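Collet Hand-Held Gripper Pair: Planning and Purchasing Information
Equipment Catalog, Section 4
Page revised 14/01/2020

The Collet is supplied by Drurnutex as a matched pair of hand-held grippers for recording manual tasks that a robot will later be trained to perform. Each unit is held in one hand and has two black fingers. This page is intended for departments preparing a budget request or a site plan. Technical drawings are available from the Simcombe office on request.

What the purchase covers
The pair is listed under order code 3170. The price includes both grippers, one set of spare fingers, connecting cables and a printed setup guide. Tripods, tables and computers are not included and should be entered as separate lines in the request.

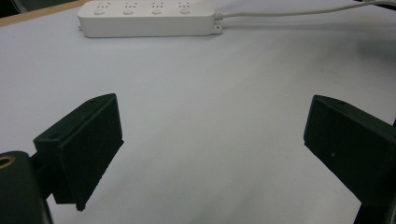 Finger wear should be treated as a running cost. Spare sets are sold under order code 143 and may be added to the original order without a second approval. Departments that plan to work with cords, plugs and other small household items are advised to request two extra sets in the first year. Finger sets from the earlier Standum series do not fit the Collet and cannot be returned once opened.

Space and power
A single station requires a flat table, clear floor on at least three sides and a dedicated electrical circuit. Cable routes should be agreed with the building office before delivery. Where cables must cross a walkway, the crossing is to be marked and covered. The cost of this work falls to the receiving department and is often left out of first estimates.

Operator time
Staff time is normally the largest item in the budget. The supplier recommends sessions of no more than 20 minutes, followed by a change of operator. A station in daily use should therefore be planned with two trained people, and their hours should be shown in the request even where no new post is created.
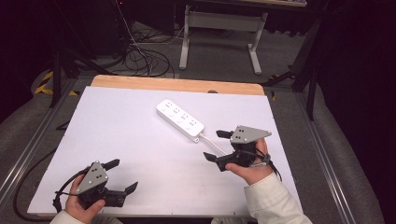 One department at Simcombe wrote to us that its first request had covered the grippers in full and the training hours not at all, and that the missing hours had to be found from another account in May. It asked that the training line be made compulsory on the form, and the form has been changed accordingly.

Delivery and service
Orders are delivered to the Simcombe receiving dock and must be inspected within five working days. The service plan is optional and renews each May. It covers repair of the gripper body and cables but excludes fingers. Requests should be submitted on Form 103, with the site plan attached.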